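Folding Group FAQ: Questions from New Members
21 October 2025
By Sheldon Caron

Every autumn I receive the same questions by mail from students who want to join the folding group of the Sawatzky Robotics Club. I wrote the answers one time properly, so please read this page before you write to me. English is my second language, so if some answer is not clear, leave a comment and I will repair it.
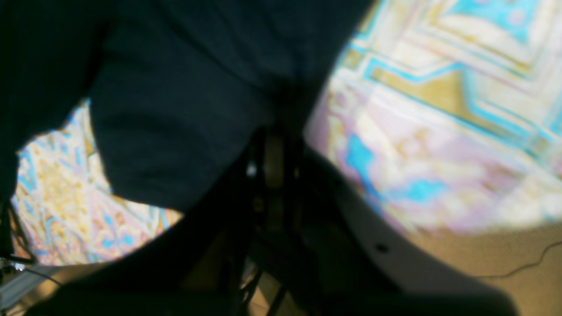
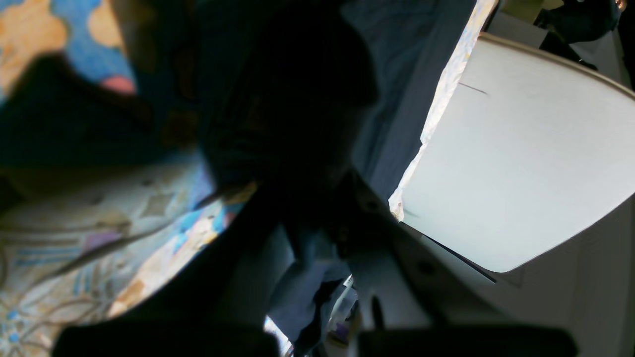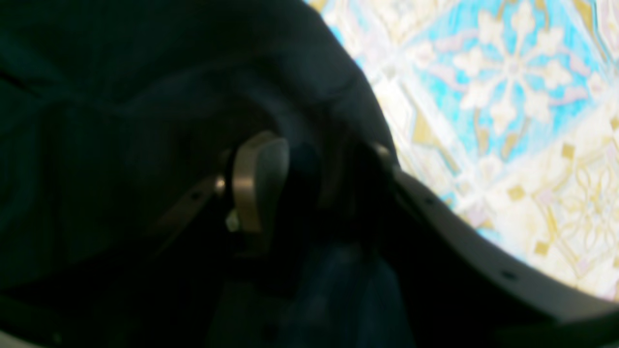

Three wrist camera views, and one of the whole table with the T-shirt on it:

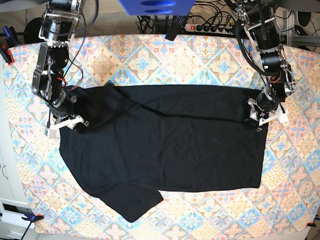

What does the group do?

We teach a pair of robot arms to fold clothes. One student drives the arms by hand from the leader station, the cameras and the joint positions are recorded, and later we train a policy with these recordings. In November we go to the Grutari student competition, in the soft objects category.

Do I need to know programming?

For driving, no. For training, you should be able to read Python and not be afraid of a long error message. We have members from textile design and from physics who never opened a terminal before they came to us. They drive very well, sometimes better than the programmers.

How long does it take to learn to drive?

Most people need two evenings before the recordings are good enough to keep. The first evening you will only pick up a cloth and put it down again. It is boring, but please do it. When you begin directly with a shirt, you learn bad habits with the wrist and it takes long to lose them.

Why do you use dark shirts? Would a light one not be easier?

Yes, it would be easier. But the competition rules say that the color of the garment is given on the day, and dark cloth is where our policy was weakest last year. The folds go almost black in the wrist view and the model does not find the edge. So we practice what we are bad at.

Why is the tablecloth so colorful?

For training we want a background with many details. A policy that has seen only a plain table gets confused by everything else. We change the cloth between recording sets, and it must be clamped at the corners before you begin. If the cloth moves together with the shirt, delete the episode.

The wrist pictures are very blurred. Is this a problem?

A little blur is normal when the arm moves. If all your episodes are blurred, you are driving too fast. Go slower at the moment of the grasp and before the release. Between these moments you can move at normal speed.

How many episodes do you have?

At this moment 1252 in the good folder. The goal before the competition is 2000. One episode may be a maximum of 60 seconds, and longer ones are rejected by the script. Please do not cut them by hand to make them fit, I have seen this and it makes the data bad.

What is Silov, and what is Coreck?

Silov is our recording program, written by former members. Coreck is the script that checks the files after the session. You start Coreck before you go home, not the next morning. Both have a readme, which is old but mostly correct.

Can I bring my own clothes?

Yes, if they are T-shirts without buttons or zippers. Write your name on the label. The club does not pay for a damaged shirt, so leave at home the one you love.

What happens if I break something?

Press the stop button, do not try to repair it alone, and write it in the book. We had a broken finger in the spring and the member was so ashamed that she told us one week later. During this week we recorded 500 episodes with a crooked gripper. Nobody will be angry about the part. I was a little angry about the episodes.

Is there a fee?

No fee for students. Guests may watch two times, and after this they must register.

COMMENTS (3)

marekk: Can I join only for driving, if I have no time for the competition?

Sheldon Caron: Yes, of course. Choose "driver" in the form.

tova_l: The link to the Silov readme asks me for a password. Is it the same as for the lab computers?

We use cookies to remember your settings on this site. Accept / Only necessary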